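The Table in Room Seven

Notice to all residents of Skaltano House: the long table in Room Seven is to be cleared by four o'clock on Friday.
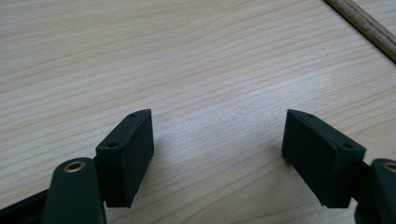
Antonina Hutsuliak wished it recorded that she had cleared the table already, on her own side, and that she could not be held responsible for the other side.

The secretary recorded it. The minute book of Skaltano House had a column for objections, and Mrs. Hutsuliak's took up three lines of it, directly under an entry concerning the hot water.

The rules on shared tables were set out in Section 20 of the House Regulations. A resident could leave work on a table overnight if it was marked with a name and a room number. Work left for more than 7 nights was to be removed to the basement shelves, where it could be reclaimed on signature. Rods, dowels, and other long pieces were to be laid parallel to the wall. Section 20 had been amended twice, and both amendments dealt with glue.

The matter in dispute was a kite. It had been started in December by Karim Saab, of the second floor, who had given notice of his intention in the proper form. Under "Purpose" he had written "kite." Under "Expected date of completion" he had written "windy." The form was accepted, although the secretary, Ayane Hirano, attached a slip asking for a date, and the slip was never returned.

By the end of winter the kite consisted of two brown rods, a quantity of paper, and a tail. The rods did not lie parallel to the wall. Mrs. Hutsuliak, who cut dress patterns at the same table on alternate evenings, submitted that one of them had crossed the center line on several occasions and had once been found resting on a sleeve. Mr. Saab replied in writing that the center line was not marked on the table and that he had always understood it to follow the grain. The grain, as both parties agreed, ran at a slant.

Miss Hirano inspected the table after supper. She took with her a tape measure, the Regulations, and a soft cloth. She found that if the line were drawn square, from the middle of one end to the middle of the other, the rod trespassed by the width of a hand. If it were drawn along the grain, the sleeve trespassed, and so did the pincushion, and the line itself left the table near the window and did not come back. She wrote both findings down. She then sat for a while with the lamp on, which was not part of the inspection and was not entered.

A hearing was called. Paora McAlister took the chair, the usual chairman being at his sister's in Uvov, and opened by reading the notice aloud.

"Is the kite finished?" he asked.

Mr. Saab said that it was finished apart from the crosspiece.

"And the dress?"

Mrs. Hutsuliak said that it was finished apart from the left sleeve, for reasons already given.

Mr. McAlister consulted the Regulations. He observed that they provided for work that was abandoned and for work that was complete, and that a resident whose work was nearly complete had no standing under either heading. He proposed an extension of 2 days. Mrs. Hutsuliak asked that the extension apply to both sides of the table. Mr. Saab had no objection, provided that the tail could remain on the chair.

It was so ordered – the tail to be rolled.

What took place in Room Seven during the extension is known only from the register of lamps. On the first evening the lamp was signed out by A. Hutsuliak at seven and returned at eleven. On the second it was signed out by K. Saab at seven and returned at ten past midnight by A. Hutsuliak. The register has no column for remarks.

On Sunday morning the table was found clear, except for one brown rod lying near a corner. It was longer than the kite required and carried no name. Miss Hirano prepared a label for the basement shelves and wrote "rod, wood, owner not stated." She held the label for some time. The wind had come up in the night, and the window at the far end was knocking in its frame.

From the yard she could hear Mr. Saab giving instructions and Mrs. Hutsuliak declining to follow them. The kite went up over the wash house at the second attempt. Its tail, from the window, was plainly cut from the same blue cloth as a left sleeve.

Miss Hirano put the label in her pocket and turned the rod until it lay parallel to the wall. Then she went down to ask whether either of them wished to make a statement.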